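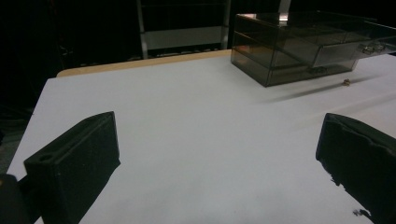
Cheng-en Yang schrieb mir im April, die Offline-Warteschlange sei das eigentliche Problem, am Server brauche ich gar nicht weiter zu suchen. Er hatte recht, zumindest zu drei Vierteln.

Zur Vorgeschichte: Imine ist meine kleine Android-App für Belege. Foto aufnehmen, Betrag und Kategorie eintragen, abends landet alles als CSV im eigenen Speicher. Seit Version 6 läuft der Abgleich über WorkManager, vorher war es ein selbst gebauter Dienst mit AlarmManager. Die Umstellung war überfällig, weil der alte Dienst auf neueren Geräten im Doze-Modus regelmäßig beendet wurde.

Nach dem Update kamen Meldungen über doppelte Buchungen. Nicht bei allen, und bei mir auf dem Testgerät zunächst gar nicht. Hendrik Visser schickte schließlich einen Export mit 300 Zeilen, davon 47 doppelt, jeweils mit identischem Zeitstempel, aber unterschiedlicher ID. Damit ließ sich arbeiten.

Der Ablauf, der zu den Dubletten führt:

1. Der Worker liest alle Einträge mit Status "offen" und schickt sie einzeln per POST.
2. Der Server speichert den Eintrag und antwortet mit 201.
3. Die Verbindung bricht ab, bevor die Antwort beim Client ankommt.
4. Der Worker meldet Result.retry(), der Status bleibt auf "offen".
5. Beim nächsten Lauf geht derselbe Eintrag noch einmal hinaus und bekommt eine neue ID.
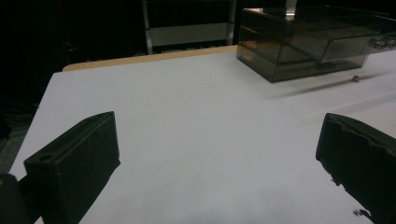
Der Fehler war im alten Dienst ebenfalls enthalten. Dort fiel er kaum auf, weil nach einem Abbruch erst am nächsten Morgen wieder synchronisiert wurde und ich die Dubletten beim Export über Betrag und Zeitstempel herausgefiltert habe. Diesen Filter hatte ich in Version 6 entfernt. Im Commit steht "vermutlich nicht mehr nötig".

Die Korrektur besteht aus zwei Teilen. Die ID wird jetzt auf dem Gerät erzeugt, als UUID beim Anlegen des Belegs, und der Server nimmt sie unverändert an. Aus dem POST ist ein PUT geworden, ein zweiter Versuch überschreibt also denselben Datensatz mit demselben Inhalt. Außerdem läuft der Abgleich über enqueueUniqueWork mit ExistingWorkPolicy.KEEP. Vorher konnten zwei Worker gleichzeitig unterwegs sein, wenn jemand während des Hintergrundlaufs auf "Jetzt abgleichen" tippte. Das war das Viertel, das Cheng-en nicht auf der Liste hatte.

Die Migration der Bestandsdaten hat länger gedauert als die Korrektur selbst. Einträge ohne Server-ID erhalten beim ersten Start eine UUID, bei allen anderen wird die vorhandene ID übernommen. Room verlangt für den geänderten Primärschlüssel eine neue Tabelle, also anlegen, kopieren, alte löschen, umbenennen. Auf meinem ältesten Gerät dauert das 13 Sekunden. In dieser Zeit zeigt die App einen Fortschrittsbalken, der nichts misst.

Bereits vorhandene Dubletten löscht das Update nicht. Unter Einstellungen, Daten gibt es dafür eine Liste mit Vorschlägen, die man einzeln bestätigen muss. Zwei Parkscheine über denselben Betrag in derselben Minute kommen vor, Annatjie Makhubela hat mir so einen Fall geschickt.

Noch offen ist das Verhalten bei falsch gestellter Geräteuhr. Die Sortierung im Export verlässt sich weiterhin auf den lokalen Zeitstempel. Das kommt in die nächste Version, zusammen mit der Auswahl des Trennzeichens für die CSV-Datei.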